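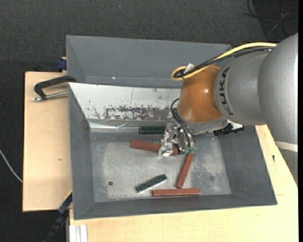
Five blocks in a bin: a morning at Siltex, Girbridge

The Siltex works stands at the far end of the trading estate in Girbridge, past the tire depot and a row of self-storage units. It opens to visitors for one morning in August. I had signed up in June, got a confirmation by email, and arrived early enough to find a space in the small parking lot. Later arrivals were sent to the field across the road.

Siltex makes pigmented blocks. They are sold to schools, theater workshops and small casting studios, who shave them down or melt them to color wax and plaster. I have used the blocks for years in my own candle making and had never given much thought to how they were made. The company has 409 shades on its current list. Most people buy the same handful, and I am one of them.

Sign-in and the first room

Visitors are taken around in groups of 18. Sign-in was at a folding table inside the loading door, where we each got a paper badge, safety glasses and a pair of shoe covers. Bags had to be left in lockers. The lockers take a coin, which the email did not mention, but there was a dish of coins on the table for people who came without.

The first room is the powder store. Pigment arrives in lined paper sacks and is stacked on shelves by color family, with the blues nearest the door and the earths at the back. You are asked not to touch anything, and you soon see the sense in it. The floor had been mopped that morning and there were already faint orange footprints leading to the scales.

The weighing is done by hand, against a printed card for each shade. Our guide passed around two cards, one for a brick red and one for a dark green called Skotari, which has been on the list longer than any other color. The green is made from four pigments. I had always assumed it was one.

Mixing and pouring

The mixing room is next door and is by far the loudest part of the visit. There are two heated tanks, and a batch takes most of a shift. The tanks were made by Sobczak, a firm that has since stopped making them, so spare parts are machined in the Siltex workshop. A window in the wall lets you look down into one of the tanks through a wire screen. A red batch was turning when we were there, and it looked a good deal like tomato soup.

From the tanks the mix goes into long molds. They are filled from one end, and a person with a flat scraper follows along and levels them off. This was the part most of the group wanted to watch, and we stayed longer than planned. The molds then go onto racks in a cool room, where they stay overnight. You pass through that room quickly and it is worth having a sweater.

The blocks in the bin

Once out of the mold the blocks are trimmed and put into bins for sorting. The bin we stopped at was deep and gray, with a pale back wall that slopes down into it. Five blocks were in it, three of a reddish brown and two dark green. They are longer than the ones sold in stores, which are cut down at the packing stage. I had only ever seen the short ones, and had pictured them being cast that way.

The red surprised me more than the green. On the shade card and in the catalog it is a warm brick. As a whole block it is browner, and I would not have picked it out as the same color. Our guide said this is the question they get most from customers, and that the answer is to shave off a little and try it before using the rest. The green, by contrast, is dark in the block, dark on the card and dark in the wax. I have ruined at least one batch of candles by using too much of it.

A man in our group asked whether the colors are ever sorted wrong. The answer was that it happens, mostly with the darker shades, and that each block is looked at again under a lamp before it is cut.

Cutting, wrapping and seconds

The cutting bench is at the end of the same hall. A long block goes in and comes out as short ones, with a small heap of crumbs left over. The crumbs are swept into tubs by color and go back to the mixing room – except for the mixed ones, which are sold as seconds in plain bags.

Wrapping is waxed paper, folded by hand, then a paper band with the shade name. We were each given a sheet and a block to try. Mine came out lumpy at both ends and was rewrapped without comment. The people at the bench wrap 200 blocks to a crate.

The shop

The tour ends in a small sales room that is only open on visitor mornings. Prices were a little below what I pay by mail. The seconds were the best value, though the bags are heavy and you have to carry them back to the car yourself. I bought 2 bags of mixed crumbs, a brick red and, against my better judgment, another Skotari. Payment was by card only.

Coffee and rolls were set out in the canteen next door. The rolls had gone by the time our group got there, but there was plenty of coffee and a tin of ginger cookies. A display along one wall has old shade cards going back to the first years of the company, and I spent a while looking for colors that are no longer made. There used to be a very good gray-violet. It was dropped when one of the pigments became hard to get, and there are no plans to bring it back.

Practical notes

The tour took a little under two hours with the stop in the canteen. It is all on one level apart from three steps down to the cool room, and there is a ramp on the other side if you ask for it. Children under ten are not admitted to the mixing room and wait in the canteen with whoever brought them. Wear old shoes even with the covers on. Mine had a green smear along one side when I got home, and it has not come off.

Places for next year's visit go up on the Siltex site in the spring.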